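Call for participants: working group on safe practice for small robot arms
Posted 14 Aug 2019

Grorkitz is looking for people to help write a short set of shop rules for tabletop robot arms. We mean the small ones that bolt or clamp to a bench and handle cloth, parcels, kitchen things and the like. If you have worked next to one and came away thinking the safety sheet was written by someone who never had, we would like to hear from you.

Our starting point is doubt. We spent July reading the rules that labs and small shops in Wornomville already use, and most of them were copied from rules for big factory machines with the fences crossed out. Some had a sign-off box for every page and not a word about where to put your hands while folding a shirt back into place between runs. We are not sure a new document will fix this. We are fairly sure that a longer one won't. 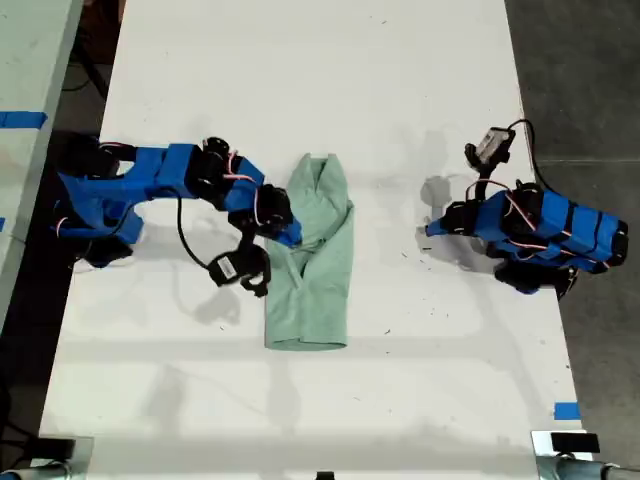

The questions we want to argue over are plain ones. When two arms share a table, does one switch stop both, and can you reach it from either side? Who checks the clamps, and how often does that check get ticked without anyone touching a clamp? Where should the loose cable go? Is tape on a table a boundary or a decoration? What counts as "parked" for an arm that still has power? We have heard confident answers to all of these and very little evidence.

Who should apply

People who run, fix or reset small arms as part of their day. You don't need a degree or a title. We have room for 2 people from sales or management, and they will be asked to spend a shift at the bench first.

Please don't apply if you want a badge to put on a product page. The rules will carry no seal and nobody will be certified under them.

What it involves

Six evening meetings at the Tierney building, Ongate, plus reading between meetings. You will be asked to try each draft rule in your own shop for two weeks and report back, including when people ignored it. A rule that gets ignored everywhere will be cut or rewritten. The final text may not run past 30 rules, and we would be happier with fewer.

We pay $200 per person for the full set of meetings. It isn't much and we know it.

How to apply

Send one page to the Grorkitz front desk in Wornomville. Tell us what arms you work with, one rule you follow that you think is useless, and one thing you do for safety that isn't written down anywhere - the second part matters more to us than your work history. No cover letters, please.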